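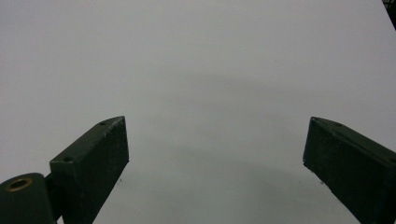 Fatos Kelmendi
2021-01-07

ok new year, new attempt at living in a place that doesn't look like a dentist's waiting room. I have decided the pale gray has to go. thread, I guess!

I picked this gray myself, by the way. the old Clikorholm catalog had it in a hallway with a big rug and a plant and I thought yes, calm, grown up. I do not own the rug. I do not own the plant

what bugs me is how much it changes. it's a nice cool light gray up top with a bit of blue in it and then lower down it goes all murky like a puddle. same can of paint!! it's just shadow but I can't stop seeing it now

Liis says leave it alone and buy a lamp. Liis Lukoševičius has lived with bright yellow walls since college so I'm taking that with some salt

(she's probably right about the lamp)

so the shortlist. number one is Pramusness no. 36, a sort of oatmeal. number two is a green I love on the card and am scared of on anything bigger than the card. number three is the same gray but warmer, for cowards, so I'm leaning toward number three

paint store in Istbridge wanted $409 for enough of the fancy one to do the whole place plus primer. I said I'd think about it and then walked very fast to the clearance shelf

the clearance shelf had nine cans of peach. I am not there yet

question for people who do this more than me: do I have to sand if it's already smooth? mine is really smooth, no texture, no pattern, nothing. my uncle says a light scuff so the new coat grabs. the guy at the store says just primer. they can fight it out

update, several of you say wash it first with a bit of dish soap and let it dry overnight before doing anything. fine. I was hoping to skip straight to the fun part with the roller

also thank you to whoever said paint a big piece of cardboard and move it from spot to spot for a few days. so much better than my plan, which was to paint a square and panic

going with oatmeal and the cowardly gray for the cardboard test. green gets a small piece too, because I'll sulk otherwise

if anyone local has a roller tray I can borrow, I'm out of the big ones and the little one drips down my wrist. will trade for baked goods

more when the cardboard's dry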